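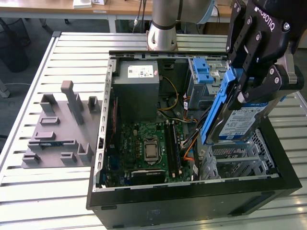 April, shop notebook, glue bench. The casein batches are finally behaving, so I'm writing this down before I lose the numbers on the back of an envelope again. I've been trying to get a milk glue that holds on beech without turning into cottage cheese in the pot, and the trick (for me, anyway) is a longer soak before the lime goes in. Batch two went on the test blocks at 9 in the morning and I could hardly wait to get at them! I want a caddy for the blocks with rails down the sides, like the bright blue one on that hard drive, so I can pull out a single block without knocking over its neighbors. Scrap beech would do for it, waxed so the drips pop off.

Home | Notebook | Recipes | Finishes | Contact

What went in the pot for batch three:

– 25 grams of Plistska casein powder, the coarse one
– water to cover, then a bit more once it swells
– 5 grams of slaked lime, stirred in slowly
– a pinch of borax, which I'm still not convinced does anything

It went smooth after a good long stir and smelled like a barn, but a nice barn. Open time was shorter than I'd like – I got three joints clamped and the last one was already dragging under the brush.

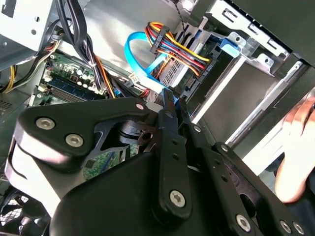 Breaking the blocks

All the blocks are from the same Imano offcut, so the grain is pretty close from one to the next. Batch one split right on the glue line, very clean and very disappointing. Batch two took wood fiber with it on most of the face, and I did a little dance. Batch three is still in the clamps and I'm leaving it alone until tomorrow (I mean it this time).

I also tried the Jalali brush on a spare pair of blocks. It holds more glue than my old one, but it sheds, and I spent ages picking bristles out of the joint with tweezers. Back to the old one for now. 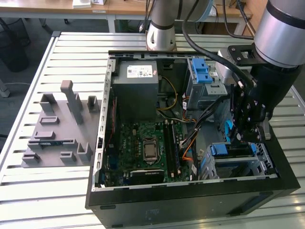
The other thing I keep meaning to test is damp. Casein is supposed to shrug off a humid room better than hide glue does, and my hide glue stool went wobbly last summer, so I'd love to see it for myself. Plan is to shut one block from each batch in a lidded tub with a wet sponge and leave them in there until I can't stand it anymore. If anybody wants to borrow the tub for lunch, please ask first!

Still to do: order more lime, scrub the double boiler, find the good spring clamps, try the same mix on maple.

Recent entries
Hide glue and the wobbly stool
Sillideo wax on end grain, second try
Sharpening the cabinet scrapers
Why my rice paste went moldy

Comments (3)

I strain mine through an old stocking right before brushing and the lumps are gone. Worth a try on the coarse powder.

Does it stain the beech at all? Mine left a dark line on oak and I had to plane it off.

Please post the damp results, even if they're ugly.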